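I have now been shopping for a bed frame for longer than I spent choosing a college. The current one, a Sotham in "driftwood," came in 6 boxes and has squeaked since May.

Soo-ah Chae, who has slept on my couch often enough to have opinions, thinks I should buy the Adebisi. It has slats you can lift out and a headboard padded like a hotel lobby. It also has 3,233 reviews, and I have read far too many of them. One man gave it two stars for being "too bed." 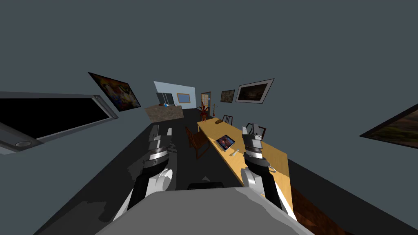

The store wants $1,000 for the queen, mattress not included, and delivery only comes on a Monday, between breakfast and whenever. I asked if they would haul the old one away. They would not — they suggested I "repurpose" it.

So I tightened every bolt again last night. It squeaks in a new key. I'm going back Saturday to lie on the Adebisi with my shoes off.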